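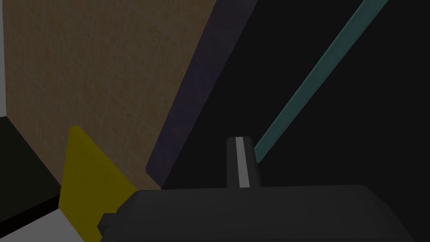 Building the plot of Vuvholm

The writer of Vuvholm, a crime novel of 495 pages set in the port town of Bamelthorpe, works from a spreadsheet. "Each row is a scene," the writer says. "There are 76 rows. The columns are who knows what, and when they learn it."

The story follows a customs clerk who finds a second set of books at Lins, a freight company, and takes over the dead bookkeeper's debts. 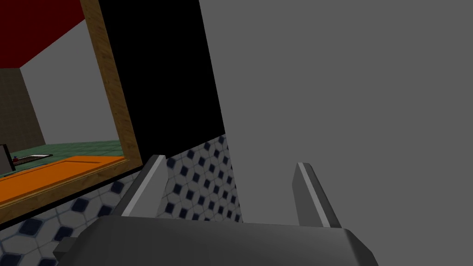 Point of view was settled late. The first draft ran to 600 pages and used four narrators; the second kept only the clerk. "With four, the reader was ahead of everyone by chapter three." The warehouse chapters are told from low down, at odd angles, and the writer talks about them in terms of tilt – much as the room in the render above leans hard behind the gripper, with the patterned tiles running off level. "I wanted the floor to be unreliable. The dialogue stays plain."

The killing at the Brivunow locks takes up two pages. An earlier version took nine.
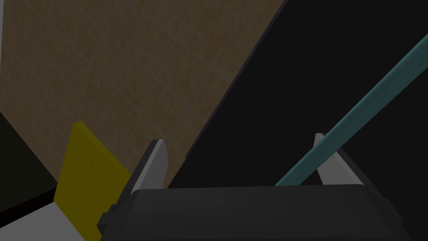

Most of what was cut was procedure: tide tables, radio calls, the order in which the gates open. "I kept the gates. The timing of the alibi depends on them."

A sequel has an outline and no title. Its spreadsheet has a new column, for money.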